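Sunday, boxes, the curved wall

2025-08-17

OK quick one, I have a bus in a bit and I said I'd write up the clear-out before I forget what went where. So. Notes. Mostly for me, and for whoever gets the room next week.

The room at Mundham, if you haven't been: long, bright, brick wall that curves so nothing square ever sits flush against it. Love the wall. Hate the wall. We moved in last November with one carload and somehow there's now stuff on every flat surface, plus the floor. I keep saying I'll deal with it. Today was dealing with it. Partly.

The main problem is the round table. Pale wood, thin legs, nice thing, way too small for what we ask of it. It's become the place where boxes go to wait. Cardboard one at the bottom, more boxes on top, and then more things arrive and go wherever there's an inch left. You can't put a coffee down. I tried moving the stack to the shelf unit by the door and the shelf unit is full of the old Wanari catalogs, all of them, which I am also not ready to throw out.

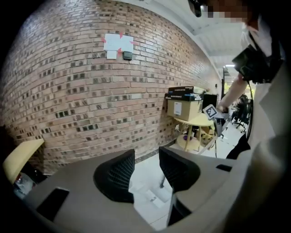
What went, what stayed

Went: two bags of packing paper. A lamp with no plug. The Khondokar sample tiles, which I had been keeping for a bathroom I don't have. A kettle lid (no kettle). Every instruction leaflet in a language none of us read, which was most of the leaflets.

Stayed: the boxes. I know. But you need the original box if you ever send something back, and I have been burned before – paid 50 in repacking fees one time for a thing that cost 400 new, becuase I'd flattened the box the day it came. Never again. So the boxes get to stay till the return windows run out, and then they go straight out to recycling, and I've put it on the calendar so there's no weaseling.

Also stayed, the paper taped up on the brick. I was going to take it down and then thought about what tape does to old brick and lost my nerve. Four corners of tape, fine, leave it. If anyone knows how to get sticky stuff off brick without taking the face off too, tell me. I've read vinegar, I've read a hair dryer, I've read "don't".

The floor. White floor was a choice. It looks great for maybe an hour after you mop and then it shows every single thing. And it isn't only dirt, it's objects – anything you set down for a second just sits there looking like litter. My rule for this month was nothing on the floor that isn't furniture. I broke it myself by lunch on the first day. The new rule is things can be on the floor while you're using them and have to be up by the time you leave. We'll see.

The stool under the table is staying under the table. It gets kicked out into the walkway otherwise and I've got the shin to show for it. Bags and loose metal bits are a whole other post, I want a proper crate for those. I looked at one from Uso, the gray one with the lid, and it's wider than the gap. Of course it is. I measured after. The gap is 834 mm at the narrow end, writing that here so I stop measuring it every time.
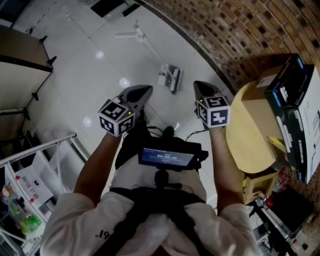
Anyway, the crate. Something narrower with a lid, that stacks. Doesn't have to be pretty. I'd rather have two small ones than one big one, a big one just turns into another round table and I've learned that lesson (have I?). If they stack I can run them along the curve where the wall bows out, and then the table only has to hold what's supposed to be on a table.

Other things still to do, no order:

Labels. On the outside of boxes, facing out. I opened the same box three times today.

Decide about the catalogs. Maybe keep the ones with the good fabric pages and let the rest go.

Small stuff on the table edge needs a dish or a tray or somthing. It's going to roll off.

Mop again. Obviously.

And the shelf by the door wobbles, the left foot is short, folded card is holding it up for now. Don't lean on it please.

Right, bus. Will post the crate measurements when I've picked one.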